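Comparison of Two Finger Sets for a Hand-Held Gripper in a Cup Handling Task

Student Project Report, Group 4
May 6, 2023
Shares: 20 | Comments: 2

Summary

This report compares two sets of fingers for a pair of hand-held grippers used to record demonstrations of a cup handling task. The first set, referred to here as Markden, has a stiff straight finger. The second, referred to as Ultus, has a softer tip that bends slightly under load. Both were fitted to the same gripper bodies, and the work was carried out in the Lindqvist Laboratory between September and the end of the spring term.

Task

The operator holds one gripper in each hand and moves paper cups one at a time between the tabletop and a double wire holder. A trial counts as complete when the cup is released upright on the table or seated in the stack without the holder being moved. Paper cups were selected for the task – they deform easily, and excess grip force leaves a visible crease.

Method

Each finger set was used for 100 trials, giving 200 trials in total. Trials were recorded in blocks of 20, and the finger sets were exchanged after every block so that operator practice would not favor either one. Data were logged with the Goko recorder, which stores finger opening and hand position together. Four operators took part, and all of them completed a training block that was not scored.

Results

The Markden fingers completed 81 trials and the Ultus fingers completed 92. Most Markden failures occurred during removal from the nested stack, when two cups came away together. The Ultus fingers showed this fault less often, but they were slower to release, and operators reported that the cup sometimes stayed against the tip after opening.

Creased cups were recorded in 14 Markden trials and 5 Ultus trials. Cable drag on the wrist was mentioned by all operators and affected both sets equally.

Limitations

Only one size of cup was tested. The height of the stack was not controlled between blocks, and this may have influenced the removal faults. The group recommends that stack height be fixed in any repeat of the work, and that the cables be routed along the forearm.

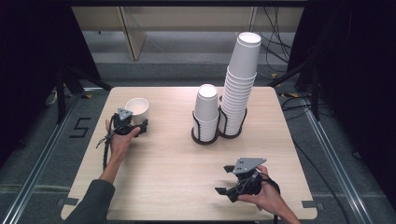

Figure 1. Hand-held grippers at the test table, with paper cups in the double wire holder.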